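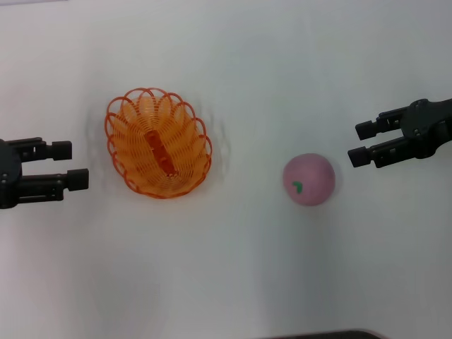
Qui doit avoir la main sur l'arrêt d'urgence quand deux bras partagent la même table ? Celui qui regarde la table, et personne d'autre. Pas celui qui regarde l'écran, pas celui qui note les essais, même s'il est assis plus près du bouton.

Voilà, c'est écrit, et il m'a fallu presque toute la journée pour en arriver là avec Marit ! Elle voulait deux boutons, un par personne. Moi j'en voulais un seul, avec un responsable désigné à voix haute avant chaque série. On s'est un peu chamaillées (gentiment, elle m'a quand même payé le café) et on a fini par garder les deux boutons ET le responsable désigné. Halvard a relu la phrase trois fois et il a dit « bon », ce qui chez lui vaut une standing ovation.

La fiche en est donc à sa version 4. Je la voulais sur une page, elle en fait deux. Benedito prétend qu'à partir de deux pages les gens ne lisent que le titre, et il a sûrement raison, mais je ne vois pas quoi enlever. La partie sur les vitesses, peut-être ? On a mis 40 % de la vitesse nominale pour tout nouvel exercice, tant que la série complète n'est pas passée sans intervention. Chez Varnham ils font autrement, paraît-il, ils laissent l'opérateur juger. Je n'aime pas ça du tout, un opérateur pressé juge toujours que ça ira.

L'exercice du panier, on l'a pris comme cas d'école pour rédiger : un panier orange tressé côté gauche, une petite balle rose à l'allure de fruit côté droit, les deux pinces ouvertes avant de commencer. C'est bête comme chou et c'est pour ça que c'est pratique. Règle de départ : pinces ouvertes, rien dedans, rien sur la table qui ne soit pas sur la liste. Pas de stylo, pas de tasse (je me regarde, là), pas de tournevis « juste pour une minute ». Et on garde les mains hors de la zone dès que quelqu'un a dit « prêt », jusqu'à ce que la même personne dise « fini ». La même personne, j'ai souligné deux fois.

Reste la question du passage d'un bras à l'autre. Est-ce qu'on autorise les deux à bouger en même temps au-dessus du panier ? J'ai écrit non, un seul à la fois, l'autre reste en retrait. Gisela m'a envoyé un message depuis Rivadeneira pour dire que c'était trop strict et que ça allait ralentir tout le monde. Oui, ben, ça ralentira ! On en reparlera quand on aura un vrai journal d'incidents à regarder ensemble.

D'ailleurs le journal, parlons-en. Il a 47 lignes et la moitié disent « arrêt, RAS ». RAS, mais alors pourquoi on a arrêté ? J'ai ajouté une colonne « ce que j'ai vu » et une colonne « ce que j'ai fait ». Demain je la montre à l'équipe, je sens déjà les soupirs.

Rentrée à 19 h, crevée, les pieds gelés, janvier quoi. Il faut que je pense à rappeler Ivana pour l'étiquette des boutons, elle les voulait en jaune.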